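July, a little after nine in the evening

The kitchen is finally cool enough to sit in, the fan is going, and I have a glass of iced tea and the shoebox of statements in front of me, so I suppose I can put it off no longer and write down where things stand. I promised Halyna I'd do it, and she'll ask me, because she always does!

I called Vevus this morning. That's the card I opened years ago for the new tires and then somehow kept using for everything else (groceries, birthday presents, that awful dentist bill). I had been dreading the call for so long that I'd written out what I was going to say on the back of an envelope, and then of course I couldn't find the envelope. But the woman who picked up was kind, and she let me get all the way through my muddle before she said anything. She has moved my due date to the 20th, so it comes after my pay and before the rent, and she took off the last late fee. I had no idea you could just ask for that. I thanked her so many times she started to laugh.

The interest rate stays as it is for now, I'm sorry to say. She told me to call again once I've made a few payments on time in a row, and I've put a note on the fridge so I can't pretend I forgot.

So this is the list, in my own words, so I'll understand it later. There are 4 debts. Vevus is the biggest and the meanest. Then the store card, then what's left of the car loan with Ondbridge, and then the money I owe Inna, which she never mentions and which bothers me more than all the others put together. I wrote them out on one sheet of paper tonight for the first time in my life. I'd been carrying them around in my head in separate rooms, if that makes sense, and never letting them meet.
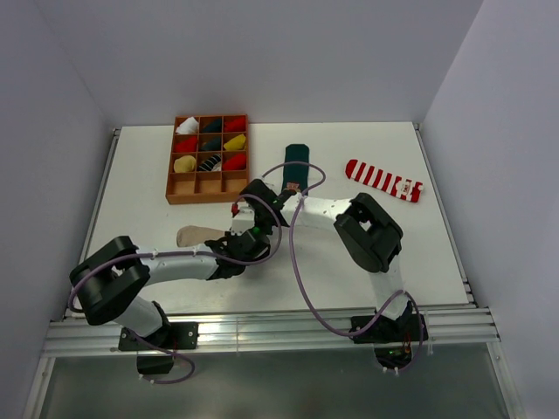
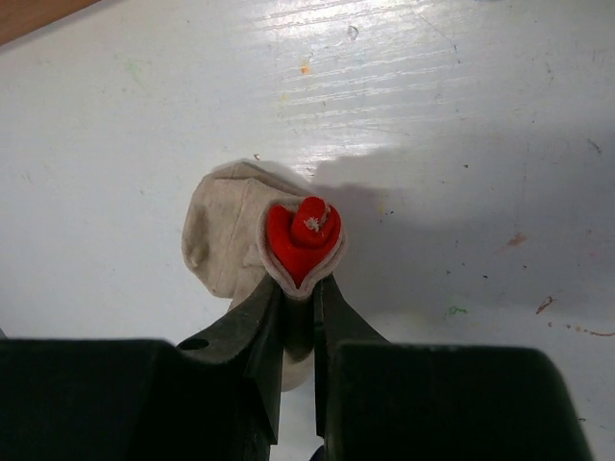 It wasn't as bad as I'd thought, seeing the total. It was bad! But I had been imagining something with no bottom to it, and this is a number, and I can take things away from a number. Tài came over after supper to return the ladder and ended up staying for two cups of tea and going through the whole sheet with me. He paid off his own cards a while back and he's very patient about it, never once made me feel silly. His idea is to pay the minimum on everything, and then put an extra $100 a month on Vevus and leave it alone. I said I'd rather start with the store card, as it's the smallest and I'd like to see something gone before winter. We went back and forth for a good half hour. He showed me with a pencil that I'd pay more interest my way, and I could see he was right, and I still want to do it my way. He said all right, as long as I do one of them and stick with it.

I haven't decided. I'll sleep on it.

What I did decide is no to the consolidation loan. The letter from Nazarenko has been sitting by the bread box for weeks, one payment instead of several, very cheerful, and I'll admit I was tempted. But I read the small print with my good glasses on, and there's a fee up front, and it stretches out up to 5 years. I would be paying for those tires when I'm a grandmother. Into the recycling it went.

I should write to Inna, too. I don't want to wait until I can hand her all of it with a bow on top, because at this pace we'll both be gray. I think I'll send her a little each month, even if it's hardly anything, and tell her plainly that's the plan. She'll tell me not to bother and I'll bother anyway. When I borrowed it she drove across town in the rain with the check in her coat pocket, and stayed to help me fold the wash, and we talked about her mother's plum cake the whole time and never said a word about money. I've never forgotten it.

Other things, before I go up. The peaches are nearly ready. Toshiko is bringing jars, and I said I'd find the sugar and the big pot, wherever it's gone. Called Mom, who sounds tired but was pleased about the new neighbors. The car is making that ticking noise again and I am choosing not to think about it tonight.

To do tomorrow: check that the new due date shows up on the Vevus website, cancel the magazine, find a stamp for Inna's letter, and ask at work whether the extra Saturday shifts are still going.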